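Wanted: two or three people to help teach a kitchen robot some manners (evenings, unpaid, well fed)

Posted Jan 10, 2022 by Ayantu Adugna

Hi all! I'm looking for a few people to join a build that has outgrown me. Elspeth Rennie and I have a bench at the Feyisa workshop (the long one by the roll-up door, if you know the place) and for a good while now we've been working on an arm that can tidy up a kitchen counter. We call the project Grollex, which was Elspeth's idea and which I've stopped fighting.

The plan is modest. We want an arm that mounts low at the front of a counter, reaches over, and moves ordinary kitchen stuff from where it is to where it belongs. Jars onto a shelf, jars off a shelf, plates into a rack. No cooking, no knives, no talking to it. My mother has bad shoulders and a lot of shelves, so that's where all this started for me. Elspeth just likes gearboxes.

We do nearly everything in simulation first. I built the kitchen model myself over one very long stretch of evenings, tile pattern and all (I'm weirdly proud of the tile), and we run each new reach in there before the real arm gets to try it. The simulated kitchen lives on the shop desktop and on my laptop, and it's small enough that you could run it at home too if you have a half-decent graphics card.
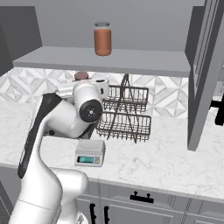
Where we're stuck right now is getting in and out of tight spots. Anything out in the open is easy. Put the same thing under a shelf, next to a wire dish rack, and the planner comes up with these huge looping moves that would clear a counter in a way my mother wouldn't appreciate. We logged 467 practice runs of the shelf task before the holidays and 401 of them finished without bumping anything, which sounds pretty good until you remember that each of the others is potentially a jar of sauce on the floor. I'd like to get to 1000 runs with a much better record before we let the real one near glass.

So, the people I'm hoping to find!

First, somebody who enjoys motion planning, or who wants to learn it badly enough to read some dry papers with me. Python is what we use. You don't need a degree or a job in it. If you've written a game where things had to get around other things, that counts and I want to hear about it.

Second, a person who's good with their hands. The real arm sits on a plywood base that flexes when it reaches all the way out, and we need a proper steel mount, some cable routing that doesn't snag, and a big stop button placed where a person can hit it without leaning over the arm. Elspeth does the machining but she'd love a partner, and she's a patient teacher if you've only used a drill press once or twice. You would have to do the shop's safety orientation before you touch any of the machines. It takes an evening and the shop runs it for free.

Third, and please don't skip this one if you're not technical: I need people who cook. I want you to sit down with us and look at how I've laid out the simulated kitchen and tell me what's silly about it. Where would you put the scale? Do you leave cabinet doors hanging open while you work? (I do, constantly.) Would you ever stack a rack that close to a shelf? All of that changes what the arm has to cope with, and two people who mostly eat over the sink shouldn't be deciding it. You could come for one session or for all of them.

Now the practical stuff. We meet two evenings a week, usually from after dinner until somebody yawns. I'd ask the planning person and the building person to make it to at least one of the two, and to stick around until June if you can, when we want to show the arm at the shop's open house. There's no pay. Parts come out of a small pot that Elspeth and I put in ourselves, and you won't be asked to chip in. You do need to be 18 or have a parent along, that's a shop rule. A 13-year-old came with her dad last fall and found a bug in my collision code inside of an hour, so kids with a grown-up in tow are extremely welcome.

Everything we write gets shared openly once it's clean enough to show people, with your name on whatever you did. If you want to take pieces of it for your own project, go ahead.

I should mention the shop is cold in winter. There's a space heater by our bench and it does its best, but wear a sweater. Parking is fine behind the building, and the bus stops at the corner. There are three steps at the front, but the roll-up door is level with the lot, so tell me if you need it open and I'll be there to do it.

To get in touch, leave a note in the Grollex cubby at Feyisa or reply through this board. Tell me a little about yourself and something you've made, fixed, or cooked lately. No résumés please! I'll write back to everyone, though it may take me a few days, and then you can come by for an evening and see if you like us before you say yes to anything.

Ayantu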